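## 4. Recording the wrist view for the grasp-orientation test

This section explains how to prepare and record one test block with the wrist camera. Please finish section 3 (finger calibration) first. If the calibration is older than 50 blocks, repeat it.

The method was developed in the Bulbridge study. In that study the policy received only the wrist image and the finger position, and it had to decide if the held item is upright, lying or inverted. With hard items the result was good. With soft items it was weaker, and most of the errors came from the inverted pose. For this reason the present block uses soft toys with a printed or sewn label.

### 4.1 Before you start

1. Switch on the arm controller and wait for the steady light.
2. Open the Pristden recorder and load the profile `soft_items`.
3. Check that the wrist camera is set to fixed exposure. Automatic exposure changes the red colors between two grasps, and the blocks can not be compared later.
4. Clean the camera window with a dry cloth.
5. Set the closing force to level 7.

**Caution:** Keep your hands outside of the work area when the fingers are enabled. The fingers can close without a sound signal.

### 4.2 Recording the inverted pose

1. Select the item in the list and choose the pose `inverted`.
2. Offer the item to the open fingers with its top end down. The label must face the camera.
3. Press **Close** and wait until the force value stops changing.
4. Move your hand away completely, then press **Hold**.
5. Compare the live view with the reference view below. The fingers should press on both sides of the item, under the label, and the brand name should be readable upside down.
6. Press **Record**. The recorder saves 200 images and stops by itself.
7. Press **Release** with one hand under the item.
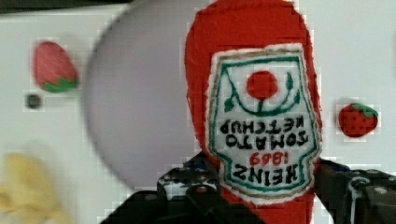
*Figure 4-1. Reference view, pose `inverted`, plush ketchup bottle. The name HEINZ is at the finger side of the label.*

It is normal that the rounded end of a long item goes out of the image at the top. The pose is judged from the label and from the contact of the fingers, so the end is not needed. Other objects may also stay in the view. In Figure 4-1 there is a blurred pale disc to the left of the bottle and two strawberry decorations on the white surface. Do not remove such objects between the grasps of one block, and do not add new ones.

**Note:** If a finger covers a part of the lettering, release the item and grasp it again lower. Do not pull the item while the fingers are closed. The fabric stretches and the label is then not straight.

### 4.3 Labeling the recording

1. Open the recording in Gentile, our labeling tool.
2. Mark the pose in the first and the last image. Gentile fills the images between them.
3. Look through the filled images once. If the item slips, set the flag `slip` at the first image where you notice it.
4. Enter the item name exactly as it is in the list, with small letters.
5. Save, and write the block number in the lab book.

Images where the annotator is not sure get the label `unclear`. They are excluded from the training but they stay in the file.

### 4.4 What result to expect

In the Plornport repetition, finished in January, the policy named the correct pose in 97 percent of the grasps when the label was in view. When the label was turned away, nearly 50 percent of the soft items were named wrongly. We suppose that the policy reads the direction of the lettering and uses the shape very little, but this is not yet proved. The blocks with the label turned away are described in section 5.

If your own value is much lower with the label in view, check these points in this order:

- The profile is `soft_items` and not `default`.
- The image is not mirrored in the recorder settings.
- The pose in the list is the pose of the item, and not the pose of the gripper.

The last point was the most frequent mistake during the repetition. Please report any other cause to Nuala Ó Néill, together with the block number and the calibration file.

Section revised 23 Feb 2026.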